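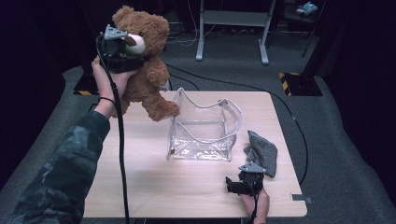
The Plomon Cerex was supposed to run for two days on a single charge, and Guðlaug Ragnarsson had been reviewing phones long enough to know what "supposed to" was worth. The press kit said 3000 mAh. Her last phone had said the same thing and died every evening before dinner. She had brought the new one to the table at home, the light wood-grain one with the rounded corners, and she needed something to point it at. Her son's bear was the nearest thing, brown and plush and in no position to refuse. According to the kit, the camera could tell a person from an object and adjust itself. She took a picture of the bear. The phone thought for a second and put a line of text across the bottom of the screen: Portrait mode. Smile detected.

"He doesn't smile," said her son, from the doorway. "He's got a muzzle."

"I know he does."

"So it's lying."

"It's guessing," said Guðlaug, and wrote it down.

The site paid her by the review, and the review was due by midnight. Her editor wanted it up before Gradlow put the phone on its shelves, and Gradlow, which had 44 stores and bought a banner on the home page every month, wanted it up too. No one had told her what to say. They had only sent her the link to the banner, twice, so she could see how nice it looked next to the headline.

She took more pictures. The carpet came out as Landscape. The sink came out as Food. She pointed it at her own foot and it offered to make her look younger.

At four o'clock she drove to the launch. Plomon had rented the back half of a hotel in Vallejo, and there was a man at the door handing out lanyards. Hers said RAGNARSON, with an S missing. Inside there were 200 chairs, and most of the people in them seemed to work for Plomon. You could tell because they clapped at the word "bezel."

A vice president in white sneakers walked onto the stage and stood without speaking until the music stopped. He held up the Cerex.

"What if your phone knew you?" he said.

Guðlaug thought about the sink.

He talked for most of an hour. The screen was brighter than last year's screen. The glass was stronger than last year's glass, although he didn't drop it. There was a chart showing the Cerex as a tall blue bar and the other phones as short gray bars, and the chart had no numbers on it at all. She raised her hand at the end, when he asked for questions, and he took one from a young man in the front row who wanted to know how he stayed so inspired.

Afterward there were tables with the phones chained to them, and small pastries. She found the vice president next to the pastries.

"Your battery figure," she said. "Two days. Two days of what?"

"Typical use."

"What's typical?"

"It's based on a user profile," he said. He had a very friendly face. "We looked at how real people live."

"Do they turn the screen on?"

He laughed and touched her elbow and asked what site she was with. When she told him, he said he loved the site, and then someone with a headset came and took him away. She ate a pastry. It was good, and she resented that a little.

One of the chained phones had a cable running out of the back and down through a hole in the tablecloth. She lifted the cloth. All of them were plugged in. A girl in a Plomon shirt saw her looking and came over.

"They have to be," said the girl. "They've been on since noon."

"That's six hours."

"I know," the girl said. Then she seemed to hear it. "You won't put that in, will you? I'm just here through July."

"I won't put you in," said Guðlaug.

She sat in her car with the engine off and looked at her own Cerex. She had unplugged it that morning at 100 percent. Since then it had taken some photographs, misread a bear, and lain in her purse through a speech. It was at 31. While she watched, it went to 30.

She drove home and gave her son his supper and started to type. She wrote that the phone was light and the screen was handsome, which was true. She wrote about the camera and quoted her son by age but not by name. She wrote that the battery claim depended on a user she had never met. When she got to the part about the cables she stopped, got up, rinsed a plate, and came back. She put in the cables. She left out the girl.

Her editor called at ten.

"It's very good," he said. "It's funny, the bear. I'm wondering about the headline."

The headline was: Don't Buy the Plomon Cerex Yet.

"What about it?"

"Could it be a question?"

"What's the question?"

"Should You Buy the Plomon Cerex?" He waited. "People click on a question. And then they read it and you tell them no. Same review."

"And the banner goes beside it."

"The banner goes beside everything," he said. He sounded tired. She believed that he was, and she didn't think it made much difference.

She said she'd look at it. She picked up the Cerex to check the time, and it was off. She held the button down. The logo came up, and the little chime, and a message in cheerful white letters asking if she was enjoying her new phone so far, with five empty stars underneath.

Her charger was in the bedroom. She pressed the first star, and the screen went black before she could tell if it had counted.

"Are you still there?" said her editor, on the landline.

"Leave it how I wrote it," she said, and went to find the charger.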